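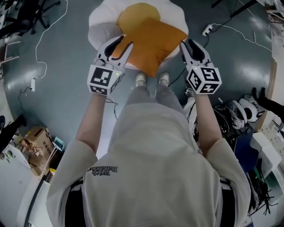
Cushion pick with the hand-held grippers, one per hand. Orange one off the fried egg one.

Marnstead Operators' Board > Warehouse and packing > Soft goods on the Tratano cell

packbench_joris
Posted 7/9/20, 08:14
We pack cushions, throws and small bedding. Since July two of our six packers have spent half of each shift on demonstrations for the Tratano cell, using grippers like those above. The other four cover the benches. Output per head is still measured on the old sheet, so the two on demonstrations appear to have dropped by half. Has anyone had the rate sheet changed for this? Ours was written for cartons per hour and has no line for anything else.
Joris Leemans, Kuipers site

tapegun70
Posted 08:41
We had the same. Ask for a separate job code. Ours went in as indirect time, same as stocktake. It took three weeks and the back weeks were not corrected.

J_Schouten
Posted 09:02
Indirect time is the wrong code. It comes off the bonus base at most sites on the Jumska payroll system. Check before you ask for it. We use a training code, which keeps the average rate from the previous quarter.

tapegun70
Posted 09:10
Not at ours. Indirect is paid at average as well.

J_Schouten
Posted 09:17
Then your site has set it up differently. The default is base only.

lowbay
Posted 10:26
What counts as one demonstration? We did 3,138 last quarter and were told 1,313 were kept. No reason given for the rest.

packbench_joris
Posted 10:40
One pick and one place, hands back to the start. If you regrip halfway it is thrown out. Cushions are bad for this – the cover folds between the fingers and you want to shift your hold. People who have packed for years regrip without thinking. The newest starter has the best keep rate on our shift, which did not go down well.

lowbay
Posted 10:52
That would explain ours. Nobody mentioned regrips.

mezzanine_b
Posted 11:35
I would question doing it at all. You are being paid packing rate to teach a machine the packing job. At our place the cell took the flat items, and the people were left with the bulky and awkward lines at the same target. Nobody was let go. The work got heavier and the sheet stayed as it was.

J_Schouten
Posted 11:58
That is a target problem. Ours was reset by item class when the cell went live. Rate for bulky lines is 70 an hour, lower than the old mixed figure. Get it in writing before go-live, as afterwards there is no baseline to compare with.
Jasper Schouten

mezzanine_b
Posted 12:06
We asked before go-live and were told to wait for data. I don't agree it is only a target problem. The easy lines were how people got through the last two hours of a shift.

tapegun70
Posted 12:31
Agree with mezzanine on that. Rotation helps a bit. We swap at each break, demonstrations included – wrists get sore holding the grippers closed.

packbench_joris
Posted 13:20
Thanks. I will ask for the training code and for targets by item class, in that order. Shift meeting is on Monday. Jasper, could you send me the wording of your item classes?

J_Schouten
Posted 13:44
Sent. Ignore class D, it only covers rugs.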